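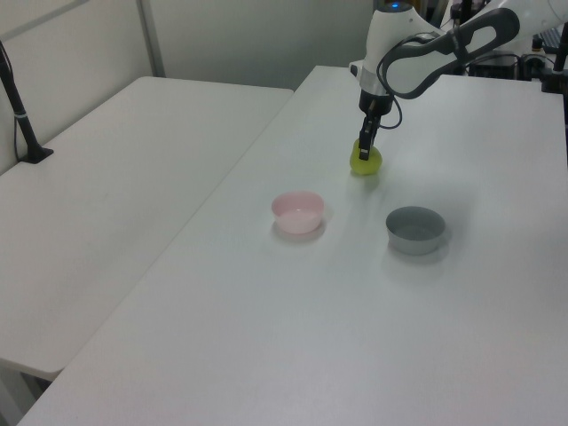 Small bowls, please

I will keep saying it. Most of us own bowls that are too big. A serving bowl the size of a sink, 245 grams of crisps rattling about at the bottom, and nobody can find the end of it. Small ones. Two of them, a pink and a grey, on a plain white table. That is a table I'd sit down at.

Colour matters more than people let on. Pink for one thing, grey for the other, and you never have to ask which is which. My neighbour Helmut Böttcher has a matching set of 9 from Rondau, all cream, and every lunch there is a guessing game. Salt or sugar. Lovely man, terrible puddings.

And leave space between them! Shops like Bandley dress a table untill there is no table left. Runners, candles, a pot of twigs. Where do your elbows go? A bare white top with room round each bowl looks finished to me. Wipes down in seconds too.

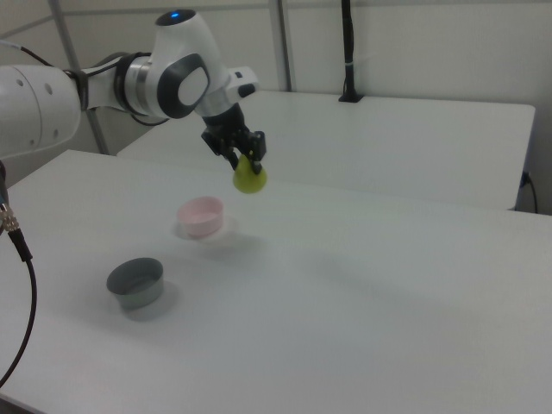
The pear question

Toy fruit. Yes, I know. I was against it for years, my aunt had wax grapes and they got furry. But a yellow-green toy pear next to pale pink is a good bit of colour, and it won't go brown by Thursday. One pear, mind. Six and you have a showroom.

Real pears are better to eat, obviously. Khokhar on the corner has them from July and I buy to many every time. They go in the big bowl, the one I've just been rude about, which I am keeping for exactly that.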